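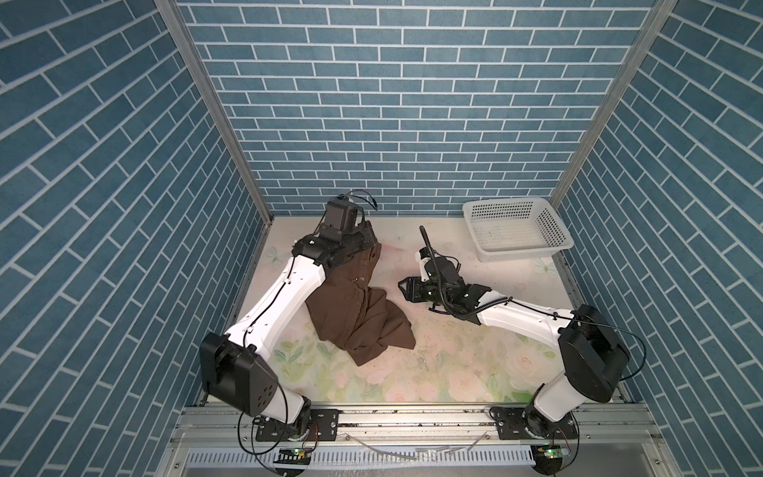 The brown one with the buttons

I have been putting off the clothes for most of March. The rest of the flat is more or less under control, but the clothes had got to the stage where clean things lived on a chair and I was choosing what to wear from the top of the heap. So one evening I set myself a simple rule. Everything gets picked up once, and it isn't put down again until I know where it lives.

The rule lasted until I got to the brown garment. It is dark brown with small dark buttons along one edge, and it creases if you so much as look at it. Left in a heap it stays in a heap. I have tried hanging it, and it drops at the shoulders. I have tried rolling it, as Ingrid Alcantara does with everything she owns, and it comes out looking like a tea towel. Folding is the only thing that works, and it has to be done properly.

How I fold it

Clear a flat space first. A bed is too soft, because the cloth sinks in and you lose the edges. I like a surface with a pattern on it, as dark cloth shows up well against something pale and flowery, and you can see when a side has crept off line.

Find the buttoned edge before you do anything else. With a bunched-up garment it is tempting to grab the nearest corner and shake, but then you only end up with a different bunch. Once you have the buttons you know which way round you are. Hold the top down with one hand and draw the rest out with the other, slowly, smoothing as you go. Do up the first button and the last one. I don't bother with those in between.

Then sides to the middle, bottom up to the top, and press it flat with your palm. Sotiris Stamatopoulos says I should fold in thirds. I have tried thirds and it makes a fat little parcel that won't stack, so I have gone back to halves.

The basket

A white plastic mesh basket goes in the back right corner, and it starts empty. I used to begin with a basket already half full of other things and drop the folded clothes on top, and by the end I couldn't have told you what was sorted. Starting empty means that anything in it is done.
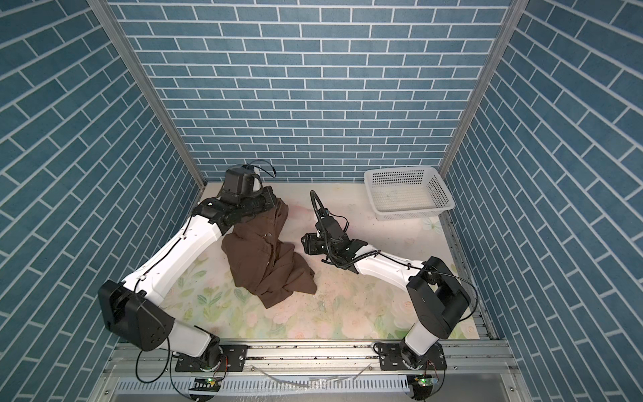
I am fussy about baskets, I know. I had a fabric one from Flalura that cost 9 pounds and folded in on itself whenever it was less than full. Plastic with holes in the sides is better. It keeps its shape, air gets through, and you can wipe it out with a damp cloth. Wicker looks nicer but it catches on knitwear, and I have lost one good cardigan to it already.

While I was at it I looked at proper storage. Tovar do a tall chest of drawers for 699 and Penari have a wall of cupboards at 1539, which is more than I paid for the sofa and the bed together. I measured the alcove and it is 61 centimetres wide, so neither of them would go in anyway. I shall stay with the shelf and the basket for now.

Still to do: the jumpers, the bag of odd socks, and the coat with the broken zip, which has to go to the mender's before the weather turns warm and I forget it again.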